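I've been through three label makers in my life, and the first two both ended up in a drawer with dead batteries in them. So when my sister gave me the Trirkell for my birthday I said thank you very nicely and figured I knew how the story would go. That was back in April and the thing is still on my kitchen counter, so I guess I owe it a review.

The Trirkell is a handheld, a bit bigger than a TV remote, with a real keyboard (tiny, but real) and a little gray screen. It takes rolls of sticky tape that you snap in from the back. No app, no account, no phone needed - you turn it on, type "paprika" and it spits out "paprika." I can't tell you how happy this makes me after the Gillow I had before, which wanted a software update before it would print the word "flour."

Print quality is very good. The letters are crisp and black, and the tape sticks to glass, tin and most plastic. I ran a few spice jars through the dishwasher up to 15 times and the labels are still on there, with one corner lifting on the cumin. It doesn't love cardboard. My seed packets shed their labels within a week and I went back to using a marker for those.
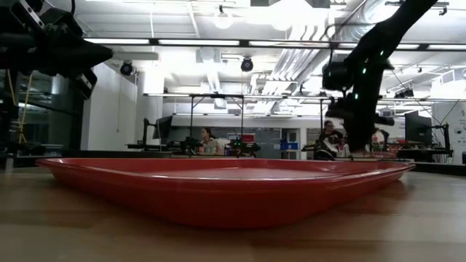

Gudrun Görtz

Now for the stuff that bugs me. The keyboard is in ABC order! Who types like that? It took me a good long while to stop hunting for the M, and I still get slower when I'm tired. The cutter is a little lever on the side and you have to squeeze it hard, all the way, or you get a ragged edge. And it wastes tape. Every label comes out with a big blank margin at the front, and the setting to shrink it is buried three menus deep and goes back to normal when you switch off. Grrr.

The batteries have been fine so far. It came with one roll of white tape, and refills aren't cheap if you buy the ones with the Trirkell name on them. I tried a Lombardi roll that was supposed to fit and it jammed on the second label, so I'm paying up for now. There's a clear tape too, which looks lovely on the glass jars and is completely unreadable on anything dark.

I've done the pantry, the fuse box (should have done that years ago), all the chargers and the freezer containers. My husband found one on his coffee mug and has decided to leave it there. Next up is the shelf of paint cans in the garage, if I can still work out which color went in which room.

Four stars from me. It would be five with a normal keyboard, and if they ever make one I'll be first in line.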